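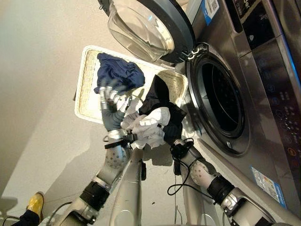
The laundry routine supplied with the Sirko two-arm kit is taught in short steps, and loading is the one to set up first. Verkumden ships the kit with the routine switched off; open Statel, the control program, and enable it under Tasks. Use a front loader with the door swung fully open before the run starts, as the routine does not operate the latch. Stand the basket against the machine with its open top tilted towards the robot, so that both hands can reach in. Each hand should take its own garment, as with the navy and black items here, gripping the cloth at an edge or a raised fold.

Setting the grip

1. In Statel, go to Hands and select Cloth.
2. Set the closing force to 300 for cotton. Heavier fabric may need more; raise it in small steps.
3. Set the lift height to 156 mm above the basket rim.
4. Save the profile under a new name. The factory profile is overwritten by updates.

Teaching the drum position

Guide one hand to the centre of the drum opening and press Store. Repeat with the other hand. Keep cables clear of the door hinge throughout.

Fault 722 means that the stored points disagree. Delete both and teach them again. If the fault returns, check the wrist straps, then run the Witholm calibration from the Service menu.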